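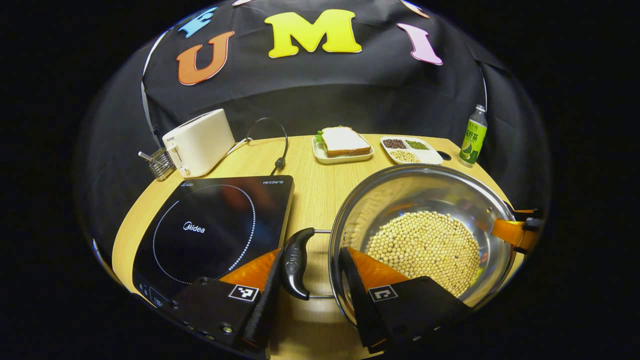 2021-04-23

I have been going on about foam letters to anyone who'll listen, so it's your turn. They are my favourite thing I've made since the quilt (and a lot faster than the quilt, which as you may remember I started one October and finished the next).

It began with a roll of black fabric. I'd bought it for curtains, decided it was too gloomy for curtains, and then hung it up one evening behind the round table to see how it looked. It looked fantastic! Everything you put in front of black fabric suddenly seems to matter. A plain white plate, a sandwich, even the toaster. I made a sandwich purely to try it out, white bread with a bit of lettuce poking out the side, and I swear it had never had so much presence.

But black on its own was still a bit funeral parlour, so out came the craft foam. Big letters, as big as the sheets would allow, in every colour I had. The orange U came first and it's still the one I like best, because a U is all curve and foam loves a curve if you keep the knife moving. The yellow M took three goes. All those inside corners! My trick now is to cut each corner from both directions and let the cuts meet in the middle, and never try to turn the blade in the foam or you get a chewed little notch. The pink I is, well, an I. If you're nervous, start with an I.

Sheets were on special at Haddad, 18 in a pack for 11 dollars, and I still have heaps left over. The colours are a bit more sherbet than they look on the packet, the light blue especially, but against the black they sing. I'd tried felt from Prollell before that and it was lovely to touch, only it sagged at the corners and I gave up on it.

My friend Yareli Serrano came over for lunch and we ended up spending the whole afternoon fiddling with the table instead of eating. She's the one who talked me into the beans. I have a white divided tray that normally gets chips and dip at Christmas, and she filled three of the compartments from my pantry jars: dark red beans, green mung beans, and those pale yellow soybeans I keep meaning to do something with. The last section we left empty because I couldn't decide, and now I like it that way. It's cheerful, it cost nothing, and the reds and greens pick up the letters in a way I'd never have planned.

The induction cooktop lives on the table too. It's a Midea, black glass with a ring of little white dots, and I adore it. I know a cooktop on the table isn't everyone's idea of decorating, but being able to stir something while you're sitting with your guests is pure joy. We did the mung beans on it in the end, with coconut milk and palm sugar, and had them for afternoon tea with the green-capped bottle of drink shared between us.

Next I want to try a whole alphabet. I've pencilled it out and I think six more sheets would get me there, if I'm careful with the W. Yareli wants lower case. We are still arguing about it.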